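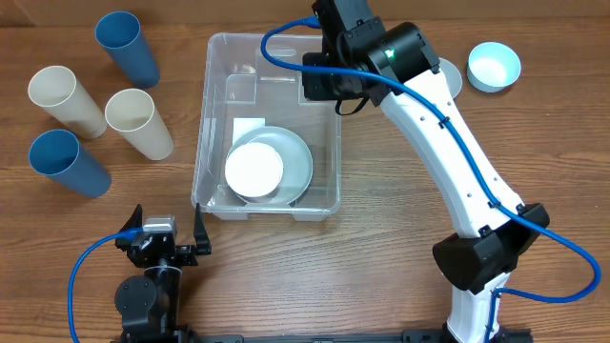 Pinzas para bimanual: dedos en punta o almohadilla ancha?
Foro > Manipulación > Hardware

tornillo_flojo
Buenas. Llevo toda la semana comparando dos juegos de dedos para el par de brazos y no me decido. Los de serie, negros y acabados en punta, contra los Pidard de almohadilla. Tarea: recoger la mesa, vasos altos de plástico, platos, un cuenco, todo a la cuba transparente.
Resumen rápido:
— vasos tumbados: punta bien, almohadilla regular (empuja el vaso y rueda)
— plato plano sobre la mesa: punta mal, almohadilla fatal
— cuenco: los dos sin problema, por el borde
Alguien con experiencia en platos?? El plato apoyado plano me está matando.

kinebot
Los platos no son cosa de los dedos, son de la estrategia. Arrástralo hasta el borde de la mesa y lo coges de canto. Yo con unos Porneo baratísimos lo hago.

tornillo_flojo
Ya, pero con la cuba en medio no me queda recorrido. Y quiero comparar dedos, no trayectorias.

Mariel_uy
Cambia una cosa cada vez. Si mueves la cuba entre tanda y tanda los números no sirven. Cuántos intentos llevas por juego?

tornillo_flojo
49 con cada uno. Vasos solo, los platos van aparte.

Mariel_uy
Vale, algo es. Pon los fallos cuando puedas, separados por pieza si los tienes.

tornillo_flojo
Vasos: 6 fallos punta, 7 almohadilla.

kinebot
6 contra 7 es lo mismo. Eso no es una comparacion, es ruido.

tornillo_flojo
En total si, pero los de la almohadilla son casi todos al cerrar y los de punta al soltar dentro de la cuba. No es el mismo fallo.

vhruby
Viera Hrubý, hago integración en un taller pequeño. No estoy de acuerdo con kinebot, el tipo de fallo importa más que el total. Si falla al soltar mira la apertura y la altura de la muñeca sobre el borde. Y el cable — en la foto el azul hace un lazo por encima de la cuba, justo arriba. Si tira en los últimos grados de giro te mueve la muñeca. Yo pondría otra presilla antes de tocar los dedos.

tornillo_flojo
Tiene tres presillas en el tramo blanco. Pruebo con una más cerca de la muñeca.

kinebot
El cable no pesa nada, no va a ser eso. Apuesto por el controlador. Qué llevas?

tornillo_flojo
Starkham, con el firmware de June. De junio, perdon, lo tengo etiquetado en inglés. El Hájek lo probé un rato y vibraba al parar, lo quité.

kinebot
Pues vibraría por las ganancias... el Hájek sin ajustar no lo puedes descartar asi.

tornillo_flojo
Puede ser. No le dediqué ni una tarde.

pepe_servo
Pregunta tonta, los objetos transparentes no te vuelven loca la cámara de profundidad? A mí la cuba me salía como un agujero.

tornillo_flojo
Sí, no uso profundidad para la cuba, posición fija a mano y listo. Vasos azules y crema los ve bien. Los platos gris claro sobre madera regular, según la luz.

Mariel_uy
Entonces parte del fallo con platos puede ser percepción y no pinza. Teleopera unos cuantos con cada juego y comparas sin cámara de por medio.

tornillo_flojo
Eso me gusta. El domingo lo hago.

vhruby
Guarda la corriente del servo al cerrar, con el vaso de plástico se nota cuándo se deforma. Yo en 3,912 muestras de log vi el escalon clarísimo, no hace falta sensor de fuerza.

kinebot
Eso sí te lo compro. Lo del cable sigo sin verlo.

tornillo_flojo
Ok: presilla, teleop y log de corriente. Si alguien tiene el STL de una uña fina para platos que lo pase porfa, la que encontré no encaja en el dedo de serie.

pepe_servo
Te la mando por privado, es para otro dedo pero los agujeros se cambian en dos minutos.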